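The great counter rethink, part two

Okay, so after my last post a bunch of you asked how the kitchen corner was coming along, and I have to confess I got sidetracked by lentils for a while. But I'm back on it!

The problem with our kitchen has always been the stretch next to the stove. It's the only piece of counter where you can really work, and it's also where everything lands: bowls, bottles, mail, my sunglasses. Rosalie Leitner came over for dinner in November, looked at it and asked where I chop things. I chop things on the table, Rosalie.

So I gave myself 90 minutes and a podcast and took every single thing off. Then I wiped it all down and only let back what I use while I'm cooking. The cooking wine stays, and so does the yellow-capped bottle next to it, both on a striped dish towel that catches the drips (I swap it out when it gets gross). The big black pot with the glass lid lives on the stove and I've stopped pretending I'll put it away.

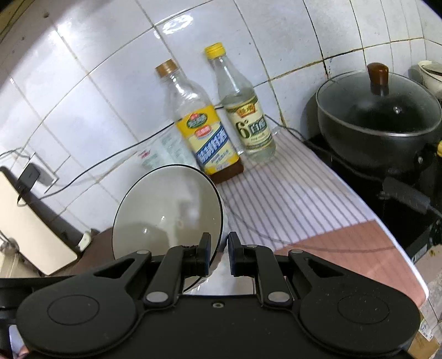 Bowls were the hard part. I have a weakness for plain white ones, and I kept buying them one at a time until the cupboard door wouldn't close. Phúc Trịnh, my neighbor, took six of the Mivau ones off my hands, which helped a lot. The rest got sorted by size, and now the soup ones are down low where I can grab them without climbing on a chair.

Next up is the grout. The corner where the two walls meet has gone dark and I've tried baking soda twice — nothing. Percy Cusi swears by an old toothbrush and a lot of patience, and I own one of those. If you've got a method that works on white tile, leave it in the comments, please!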